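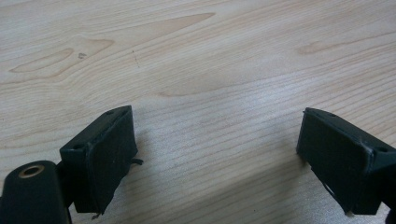
2 min read

Reading the grain on a pale tabletop

Cathedral grain comes from flat sawing. The blade crosses the growth rings at a shallow angle and leaves loops and long tapered figures, often a shade darker than the wood beside them. Away from the loops the lines run finer and straighter.

Diltura finishes its Nerden top in a clear matte oil, 16 colours in the range, and sands to 428 grit first. Low sheen keeps glare off the figure. Small specks stay in. Honkanen, the supplier, rejects a sheet only when a blemish measures over 15 mm.

Re-oil in May - one thin coat, wiped along the grain.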